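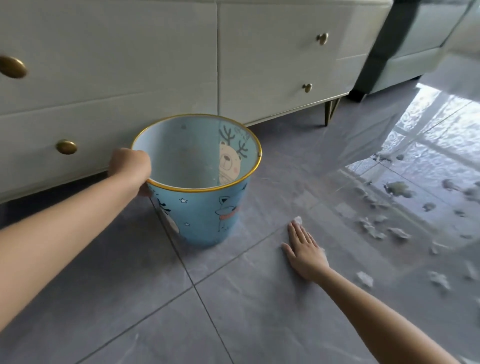 Before you upload a first single, get the audio, artwork and credits into one folder with the release title on it. Most delays come from hunting for a missing file after the form is half filled in. I sort mine the way you would sort a white cabinet with brass knobs on its drawers: one drawer for masters, one for artwork, one for paperwork, and nothing shared between them. The steps below use the Loltska upload form, but other distributors ask for much the same.

1. Export the master

Bounce the final mix as a 24-bit WAV and leave a short gap of silence at the end. Listen to the whole file once, on headphones, before you go any further. My last single, Illton, had a click in the outro that I only heard on the export.

2. Name the files

Use artist, title and version, in that order, with no spaces. Mine was Otero_Illton_Master2.wav. If you have a radio edit, give it its own name and its own entry on the form.

3. Write down the credits

List every writer, player and producer with the spelling they want used. Agree the songwriting split now and get it in writing - a short email that everyone replies to will do. The percentages must add up to 100 or the form will not save.

4. Fill in the track details

Enter the tempo (Illton is 126 bpm), the language of the lyrics and whether there is any swearing. Leave the track code box empty if you want one assigned to you. Under label, put your own name or the name you trade under. I use Maes.

5. Pick a date

Allow at least 4 weeks between upload and release if you want to pitch the song for playlists. Fridays are usual. For anything coming out in October, upload by the start of September.

6. Check the preview page

Read the title and credits aloud, then press Submit. Save the confirmation email in the paperwork folder.

Last updated May 28, 2021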